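Zititz Deck Case 80

Holds 80 cards in double sleeves, or one full deck with sideboard and a few tokens. The Zititz is our most asked case for players who go to a shop tournament every week and want something smaller than a binder bag.

The lid closes with two magnets and stays closed in a backpack. Inside there is a soft lining in gray or dark green. The divider can be taken out - please pull it straight up, not to the side.

Size: fits all standard card sleeves
Weight: 200 g
Colors: black, sand, dark red
In the package: case, divider, 8 blank labels

If you play a bigger format, please look at the Gelitz case, which has the same lid but more room. Sleeves from the Sowa line are sold separately.

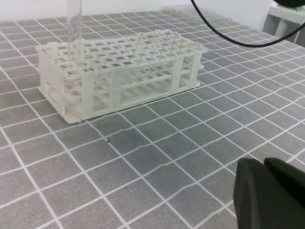
White rack on a gray grid mat.

Customer review, 3 March 2019
"I use it since September and the corners are still good. The lid was a little tight in the first days." - Maham Sandhu

Orders leave our store in two working days. For questions on club orders, write to Pallavi Singhal at the Varen shop desk.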